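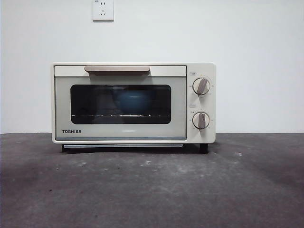
October, mid-morning, second pot of tea

Picking up where I stopped with the glaze tests, and I'm writing more than usual because Tatiana will be taking over the shelf while I'm at the Akville fair and she asked me (very kindly!) to please stop leaving her notes that say "same as before, but bluer."

So, the polymer clay buttons. We have been trying to get the Nevberg order to match the old set Mrs. Borbély brought in, the speckled gray-green ones from her mother's coat. Dorottya, if you're reading this over Tatiana's shoulder, hello, and yes, they're coming along. The color is nearly there. What I can't get right yet is the speckle. Ground black pepper looks wonderful raw and then goes a bit brown once baked, and dried clay crumbs come out too even, like a printed fabric. I've had the best luck so far with crumbs grated from an already baked scrap, using the coarse side of the old nutmeg grater, and then picking out the biggest pieces by hand. It takes ages but I put the radio on.

Batch notes, for what they're worth:

- Base mix is the pale gray with a pea of the olive and the smallest smear of white. Condition it until it stops cracking at the fold. Mine wanted much longer than I gave it the first time.
- Baked for 20 minutes on a tile with plain paper under. The rims came out a little shiny where they touched the tile, so use the paper, and use a fresh sheet.
- Holes go in before baking, with the blunt needle, from the front. If you go from the back you get a tiny volcano on the face and then you have to sand it.
- Sanding wet, 1000 grit last. I tried stopping sooner and the light caught every scratch.

Remzi came by for his clamps and we got talking about the shanks. He thinks a wire loop set into the back will pull out on a heavy coat, and he may well be right. His idea is to bend the ends of the wire outward inside the clay, like little feet. I made 2 that way and hung a full bag of sugar off each one overnight from the hook by the sink. Both held. I was so pleased I told the man who reads the meter.

Things still bothering me: the thickness wanders. I roll between two strips of card and it should be even, but the last tray has some fat ones at one end, so either the strips are worn or I'm leaning. Zsolt has offered to cut me a pair in brass. Please say yes if he asks again, I was being polite.

Also the dark green block from Sturotex has gone crumbly, the opened one in the tin. The lot number ends in 1023 if anybody wants to write to them. I'd try a drop of softener first and leave it wrapped.

For Tatiana: the keepers are in the egg carton with the lid taped, sorted by shade from left to right. The ones in the jam jar are rejects, and you're welcome to them for practice or for your niece. Don't varnish anything until Dorottya has seen them in daylight, next to the coat.

Need: fine sandpaper, more paper for the tile, milk.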